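*Tue 14 February. Rewritten after I was sent the old version back with most of it crossed out, fairly.*

# Setting up a drinks table for a party without buying a load of kit

Most guides to this job are written by people who would like to sell you a shaker set. I have done the drinks for a fair few parties in Puvstead, the largest with more than 70 guests, and I still don't own half the things those guides call basic. What follows is what I do. Where I think a popular tip is rubbish I've said so.

## Pick the drinks first

Choose three drinks and stop. One long and fizzy, one short, one with no alcohol that isn't an afterthought. A long menu makes a queue. People read it, ask what's in things, then have what the person in front had.

Write each recipe on a card in large letters and prop it at the back. If a recipe won't fit on the card, drop the recipe.

You'll see advice to "batch everything". I only half believe it. Spirit, syrup and bitters can be mixed the day before and kept in the fridge. Citrus goes flat-tasting overnight, whatever the books claim, so squeeze it on the day. Fizz goes in the glass last and never in the jug.

## Choose and cover the table

Any solid table will do if it doesn't rock. Lean on each corner. A folded beer mat under one leg is a poor fix, as it works loose once people start leaning too. Use another table.

Then cover it. Syrup and lemon juice will mark varnish and some stone, and red things stain nearly everything. I've tried these:

- **Cloth.** Looks good until the first spill, then it's a wet cloth all evening. It also creeps when you drag bottles about.
- **Wipe-clean plastic.** Works. Sweats under cold jugs and gets slippery. I'd use it outdoors.
- **Brown paper off a roll.** Cheap, lies flat enough, and you can write on it. It will soak through if you leave a puddle, so don't leave a puddle.

I was doubtful about the paper. Eglė Jankauskaitė talked me into it for a do at the sailing club, and I've gone on using it. Buy the heavy sort; the thin stuff sold for wrapping parcels tears when you slide a bottle over it.

To lay it:

1. Wipe the table and let it dry properly.
2. Roll the paper out with the curl facing down.
3. Smooth it from the middle outwards.
4. Tape it underneath, not on top. Tape on top catches sleeves.
5. Leave it for an hour before putting anything on it.
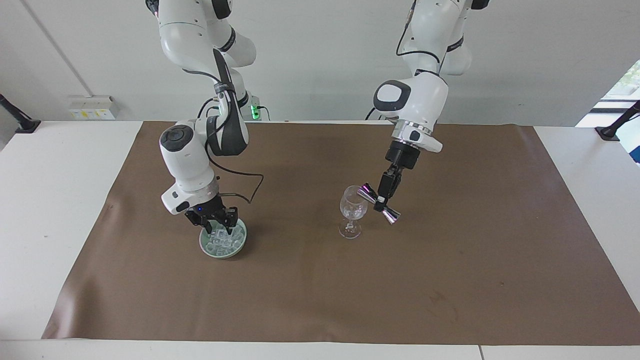
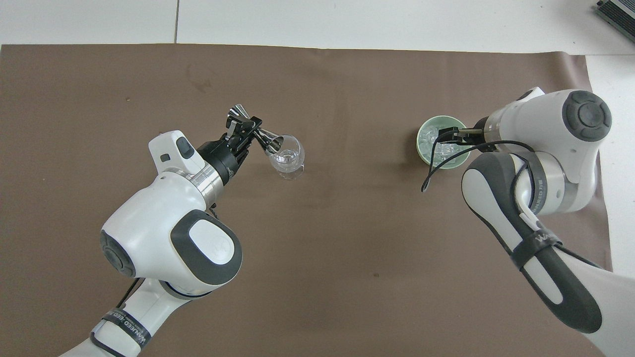 *Brown covering over a white table, two views.*

## Lay it out in the order you work

Glasses on the side your free hand reaches. Ice next to them, then bottles, then garnish. Rubbish and the slops bucket go on the floor behind you, where guests can't mistake the bucket for an ice bucket (yes, it happened).

Draw round the base of each bottle with a pencil if you're on paper. It looks fussy and I laughed at it the first time. It does mean that whoever takes over from you can find things, and you will want somebody to take over from you.

## What to buy and what to skip

You need a measure, a long spoon, a strainer, a small sharp knife and a board. A big jam jar with a good lid shakes a drink perfectly well. I own a Zodmont shaker, a present, and it sticks shut when cold just as the cheap ones do.

Skip the muddler. The end of a rolling pin does it. Skip bottled Prelus sour mix as well, unless you like your drinks tasting of boiled sweets; lemons and sugar cost less. I'll allow one treat, a decent ice scoop. Stankevičius on the high street sells a plain metal one and will swap it if the handle bends.

## Ice

Buy more than feels sensible. Every calculator I've tried came out low, and none of them knew how warm the room was. Keep most of it in a cool box with the lid shut and top up a bowl from there. Don't put bottles to chill in ice that's going into glasses.

## Clearing up

Empty the jugs first and get the glasses into hot water. With paper, lift off anything sharp, untape the underside, then roll from the two long edges into the middle so the sticky bits end up inside. If it's soaked or greasy it goes in the bin. I'm told some councils will take it with food waste, but mine gave me three different answers, so check with yours.

Wipe the table underneath even if it looks clean. Sugar dries clear.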